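# What should I look at during the Harnolar open day robot demo?
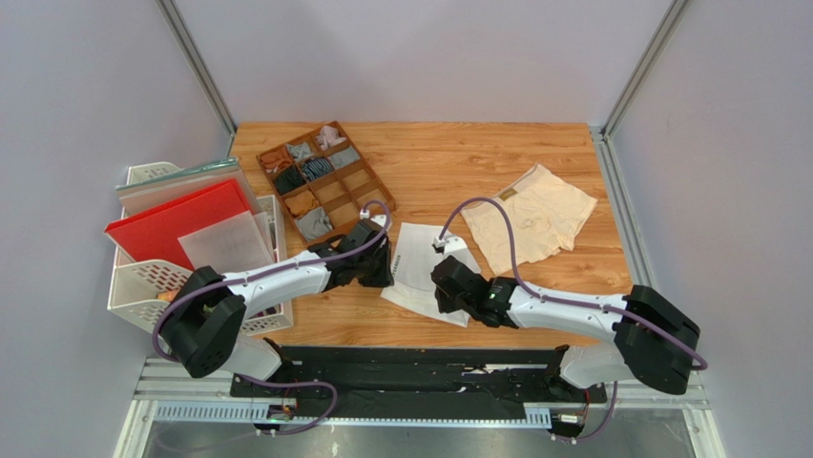 *Two-arm cell at Harnolar, laundry and sorting tray on the table*

**Mitra Rostami**

I went to the Harnolar open day with my sister and we got completely hooked on the folding station! Two arms, one table, a tray full of little square compartments with clothes tucked into them. I'm going back for the Fri 15 September session and I'd like to watch it with a better eye this time. What's worth paying attention to? And is it okay to ask the staff questions while it's running? I don't have any technical background, just a lot of curiosity.

**Abdel Hamid**

Yes, ask! I went in April and the staff were happy to talk the whole time.

Watch the grippers when they first touch the cloth. Fabric is hard for robots — it changes shape every time you move it, so picking up just one layer is a big deal. Then watch how the two arms share the job. Does one hold while the other moves, or do they take turns? Underwear and socks look easy, but small stretchy things can be a real pain to line up.

Also ask who or what is steering. Some demos are run by a person with a set of controls and some run on their own, and you can't always tell from the visitor side. I stayed 60 minutes and would have stayed longer if they hadn't started closing up.

**Draltilley**

get there early, the spots by the table fill up fast. parking is bad. Sultton had a folding demo too last year but I liked this one more, you can get a lot closer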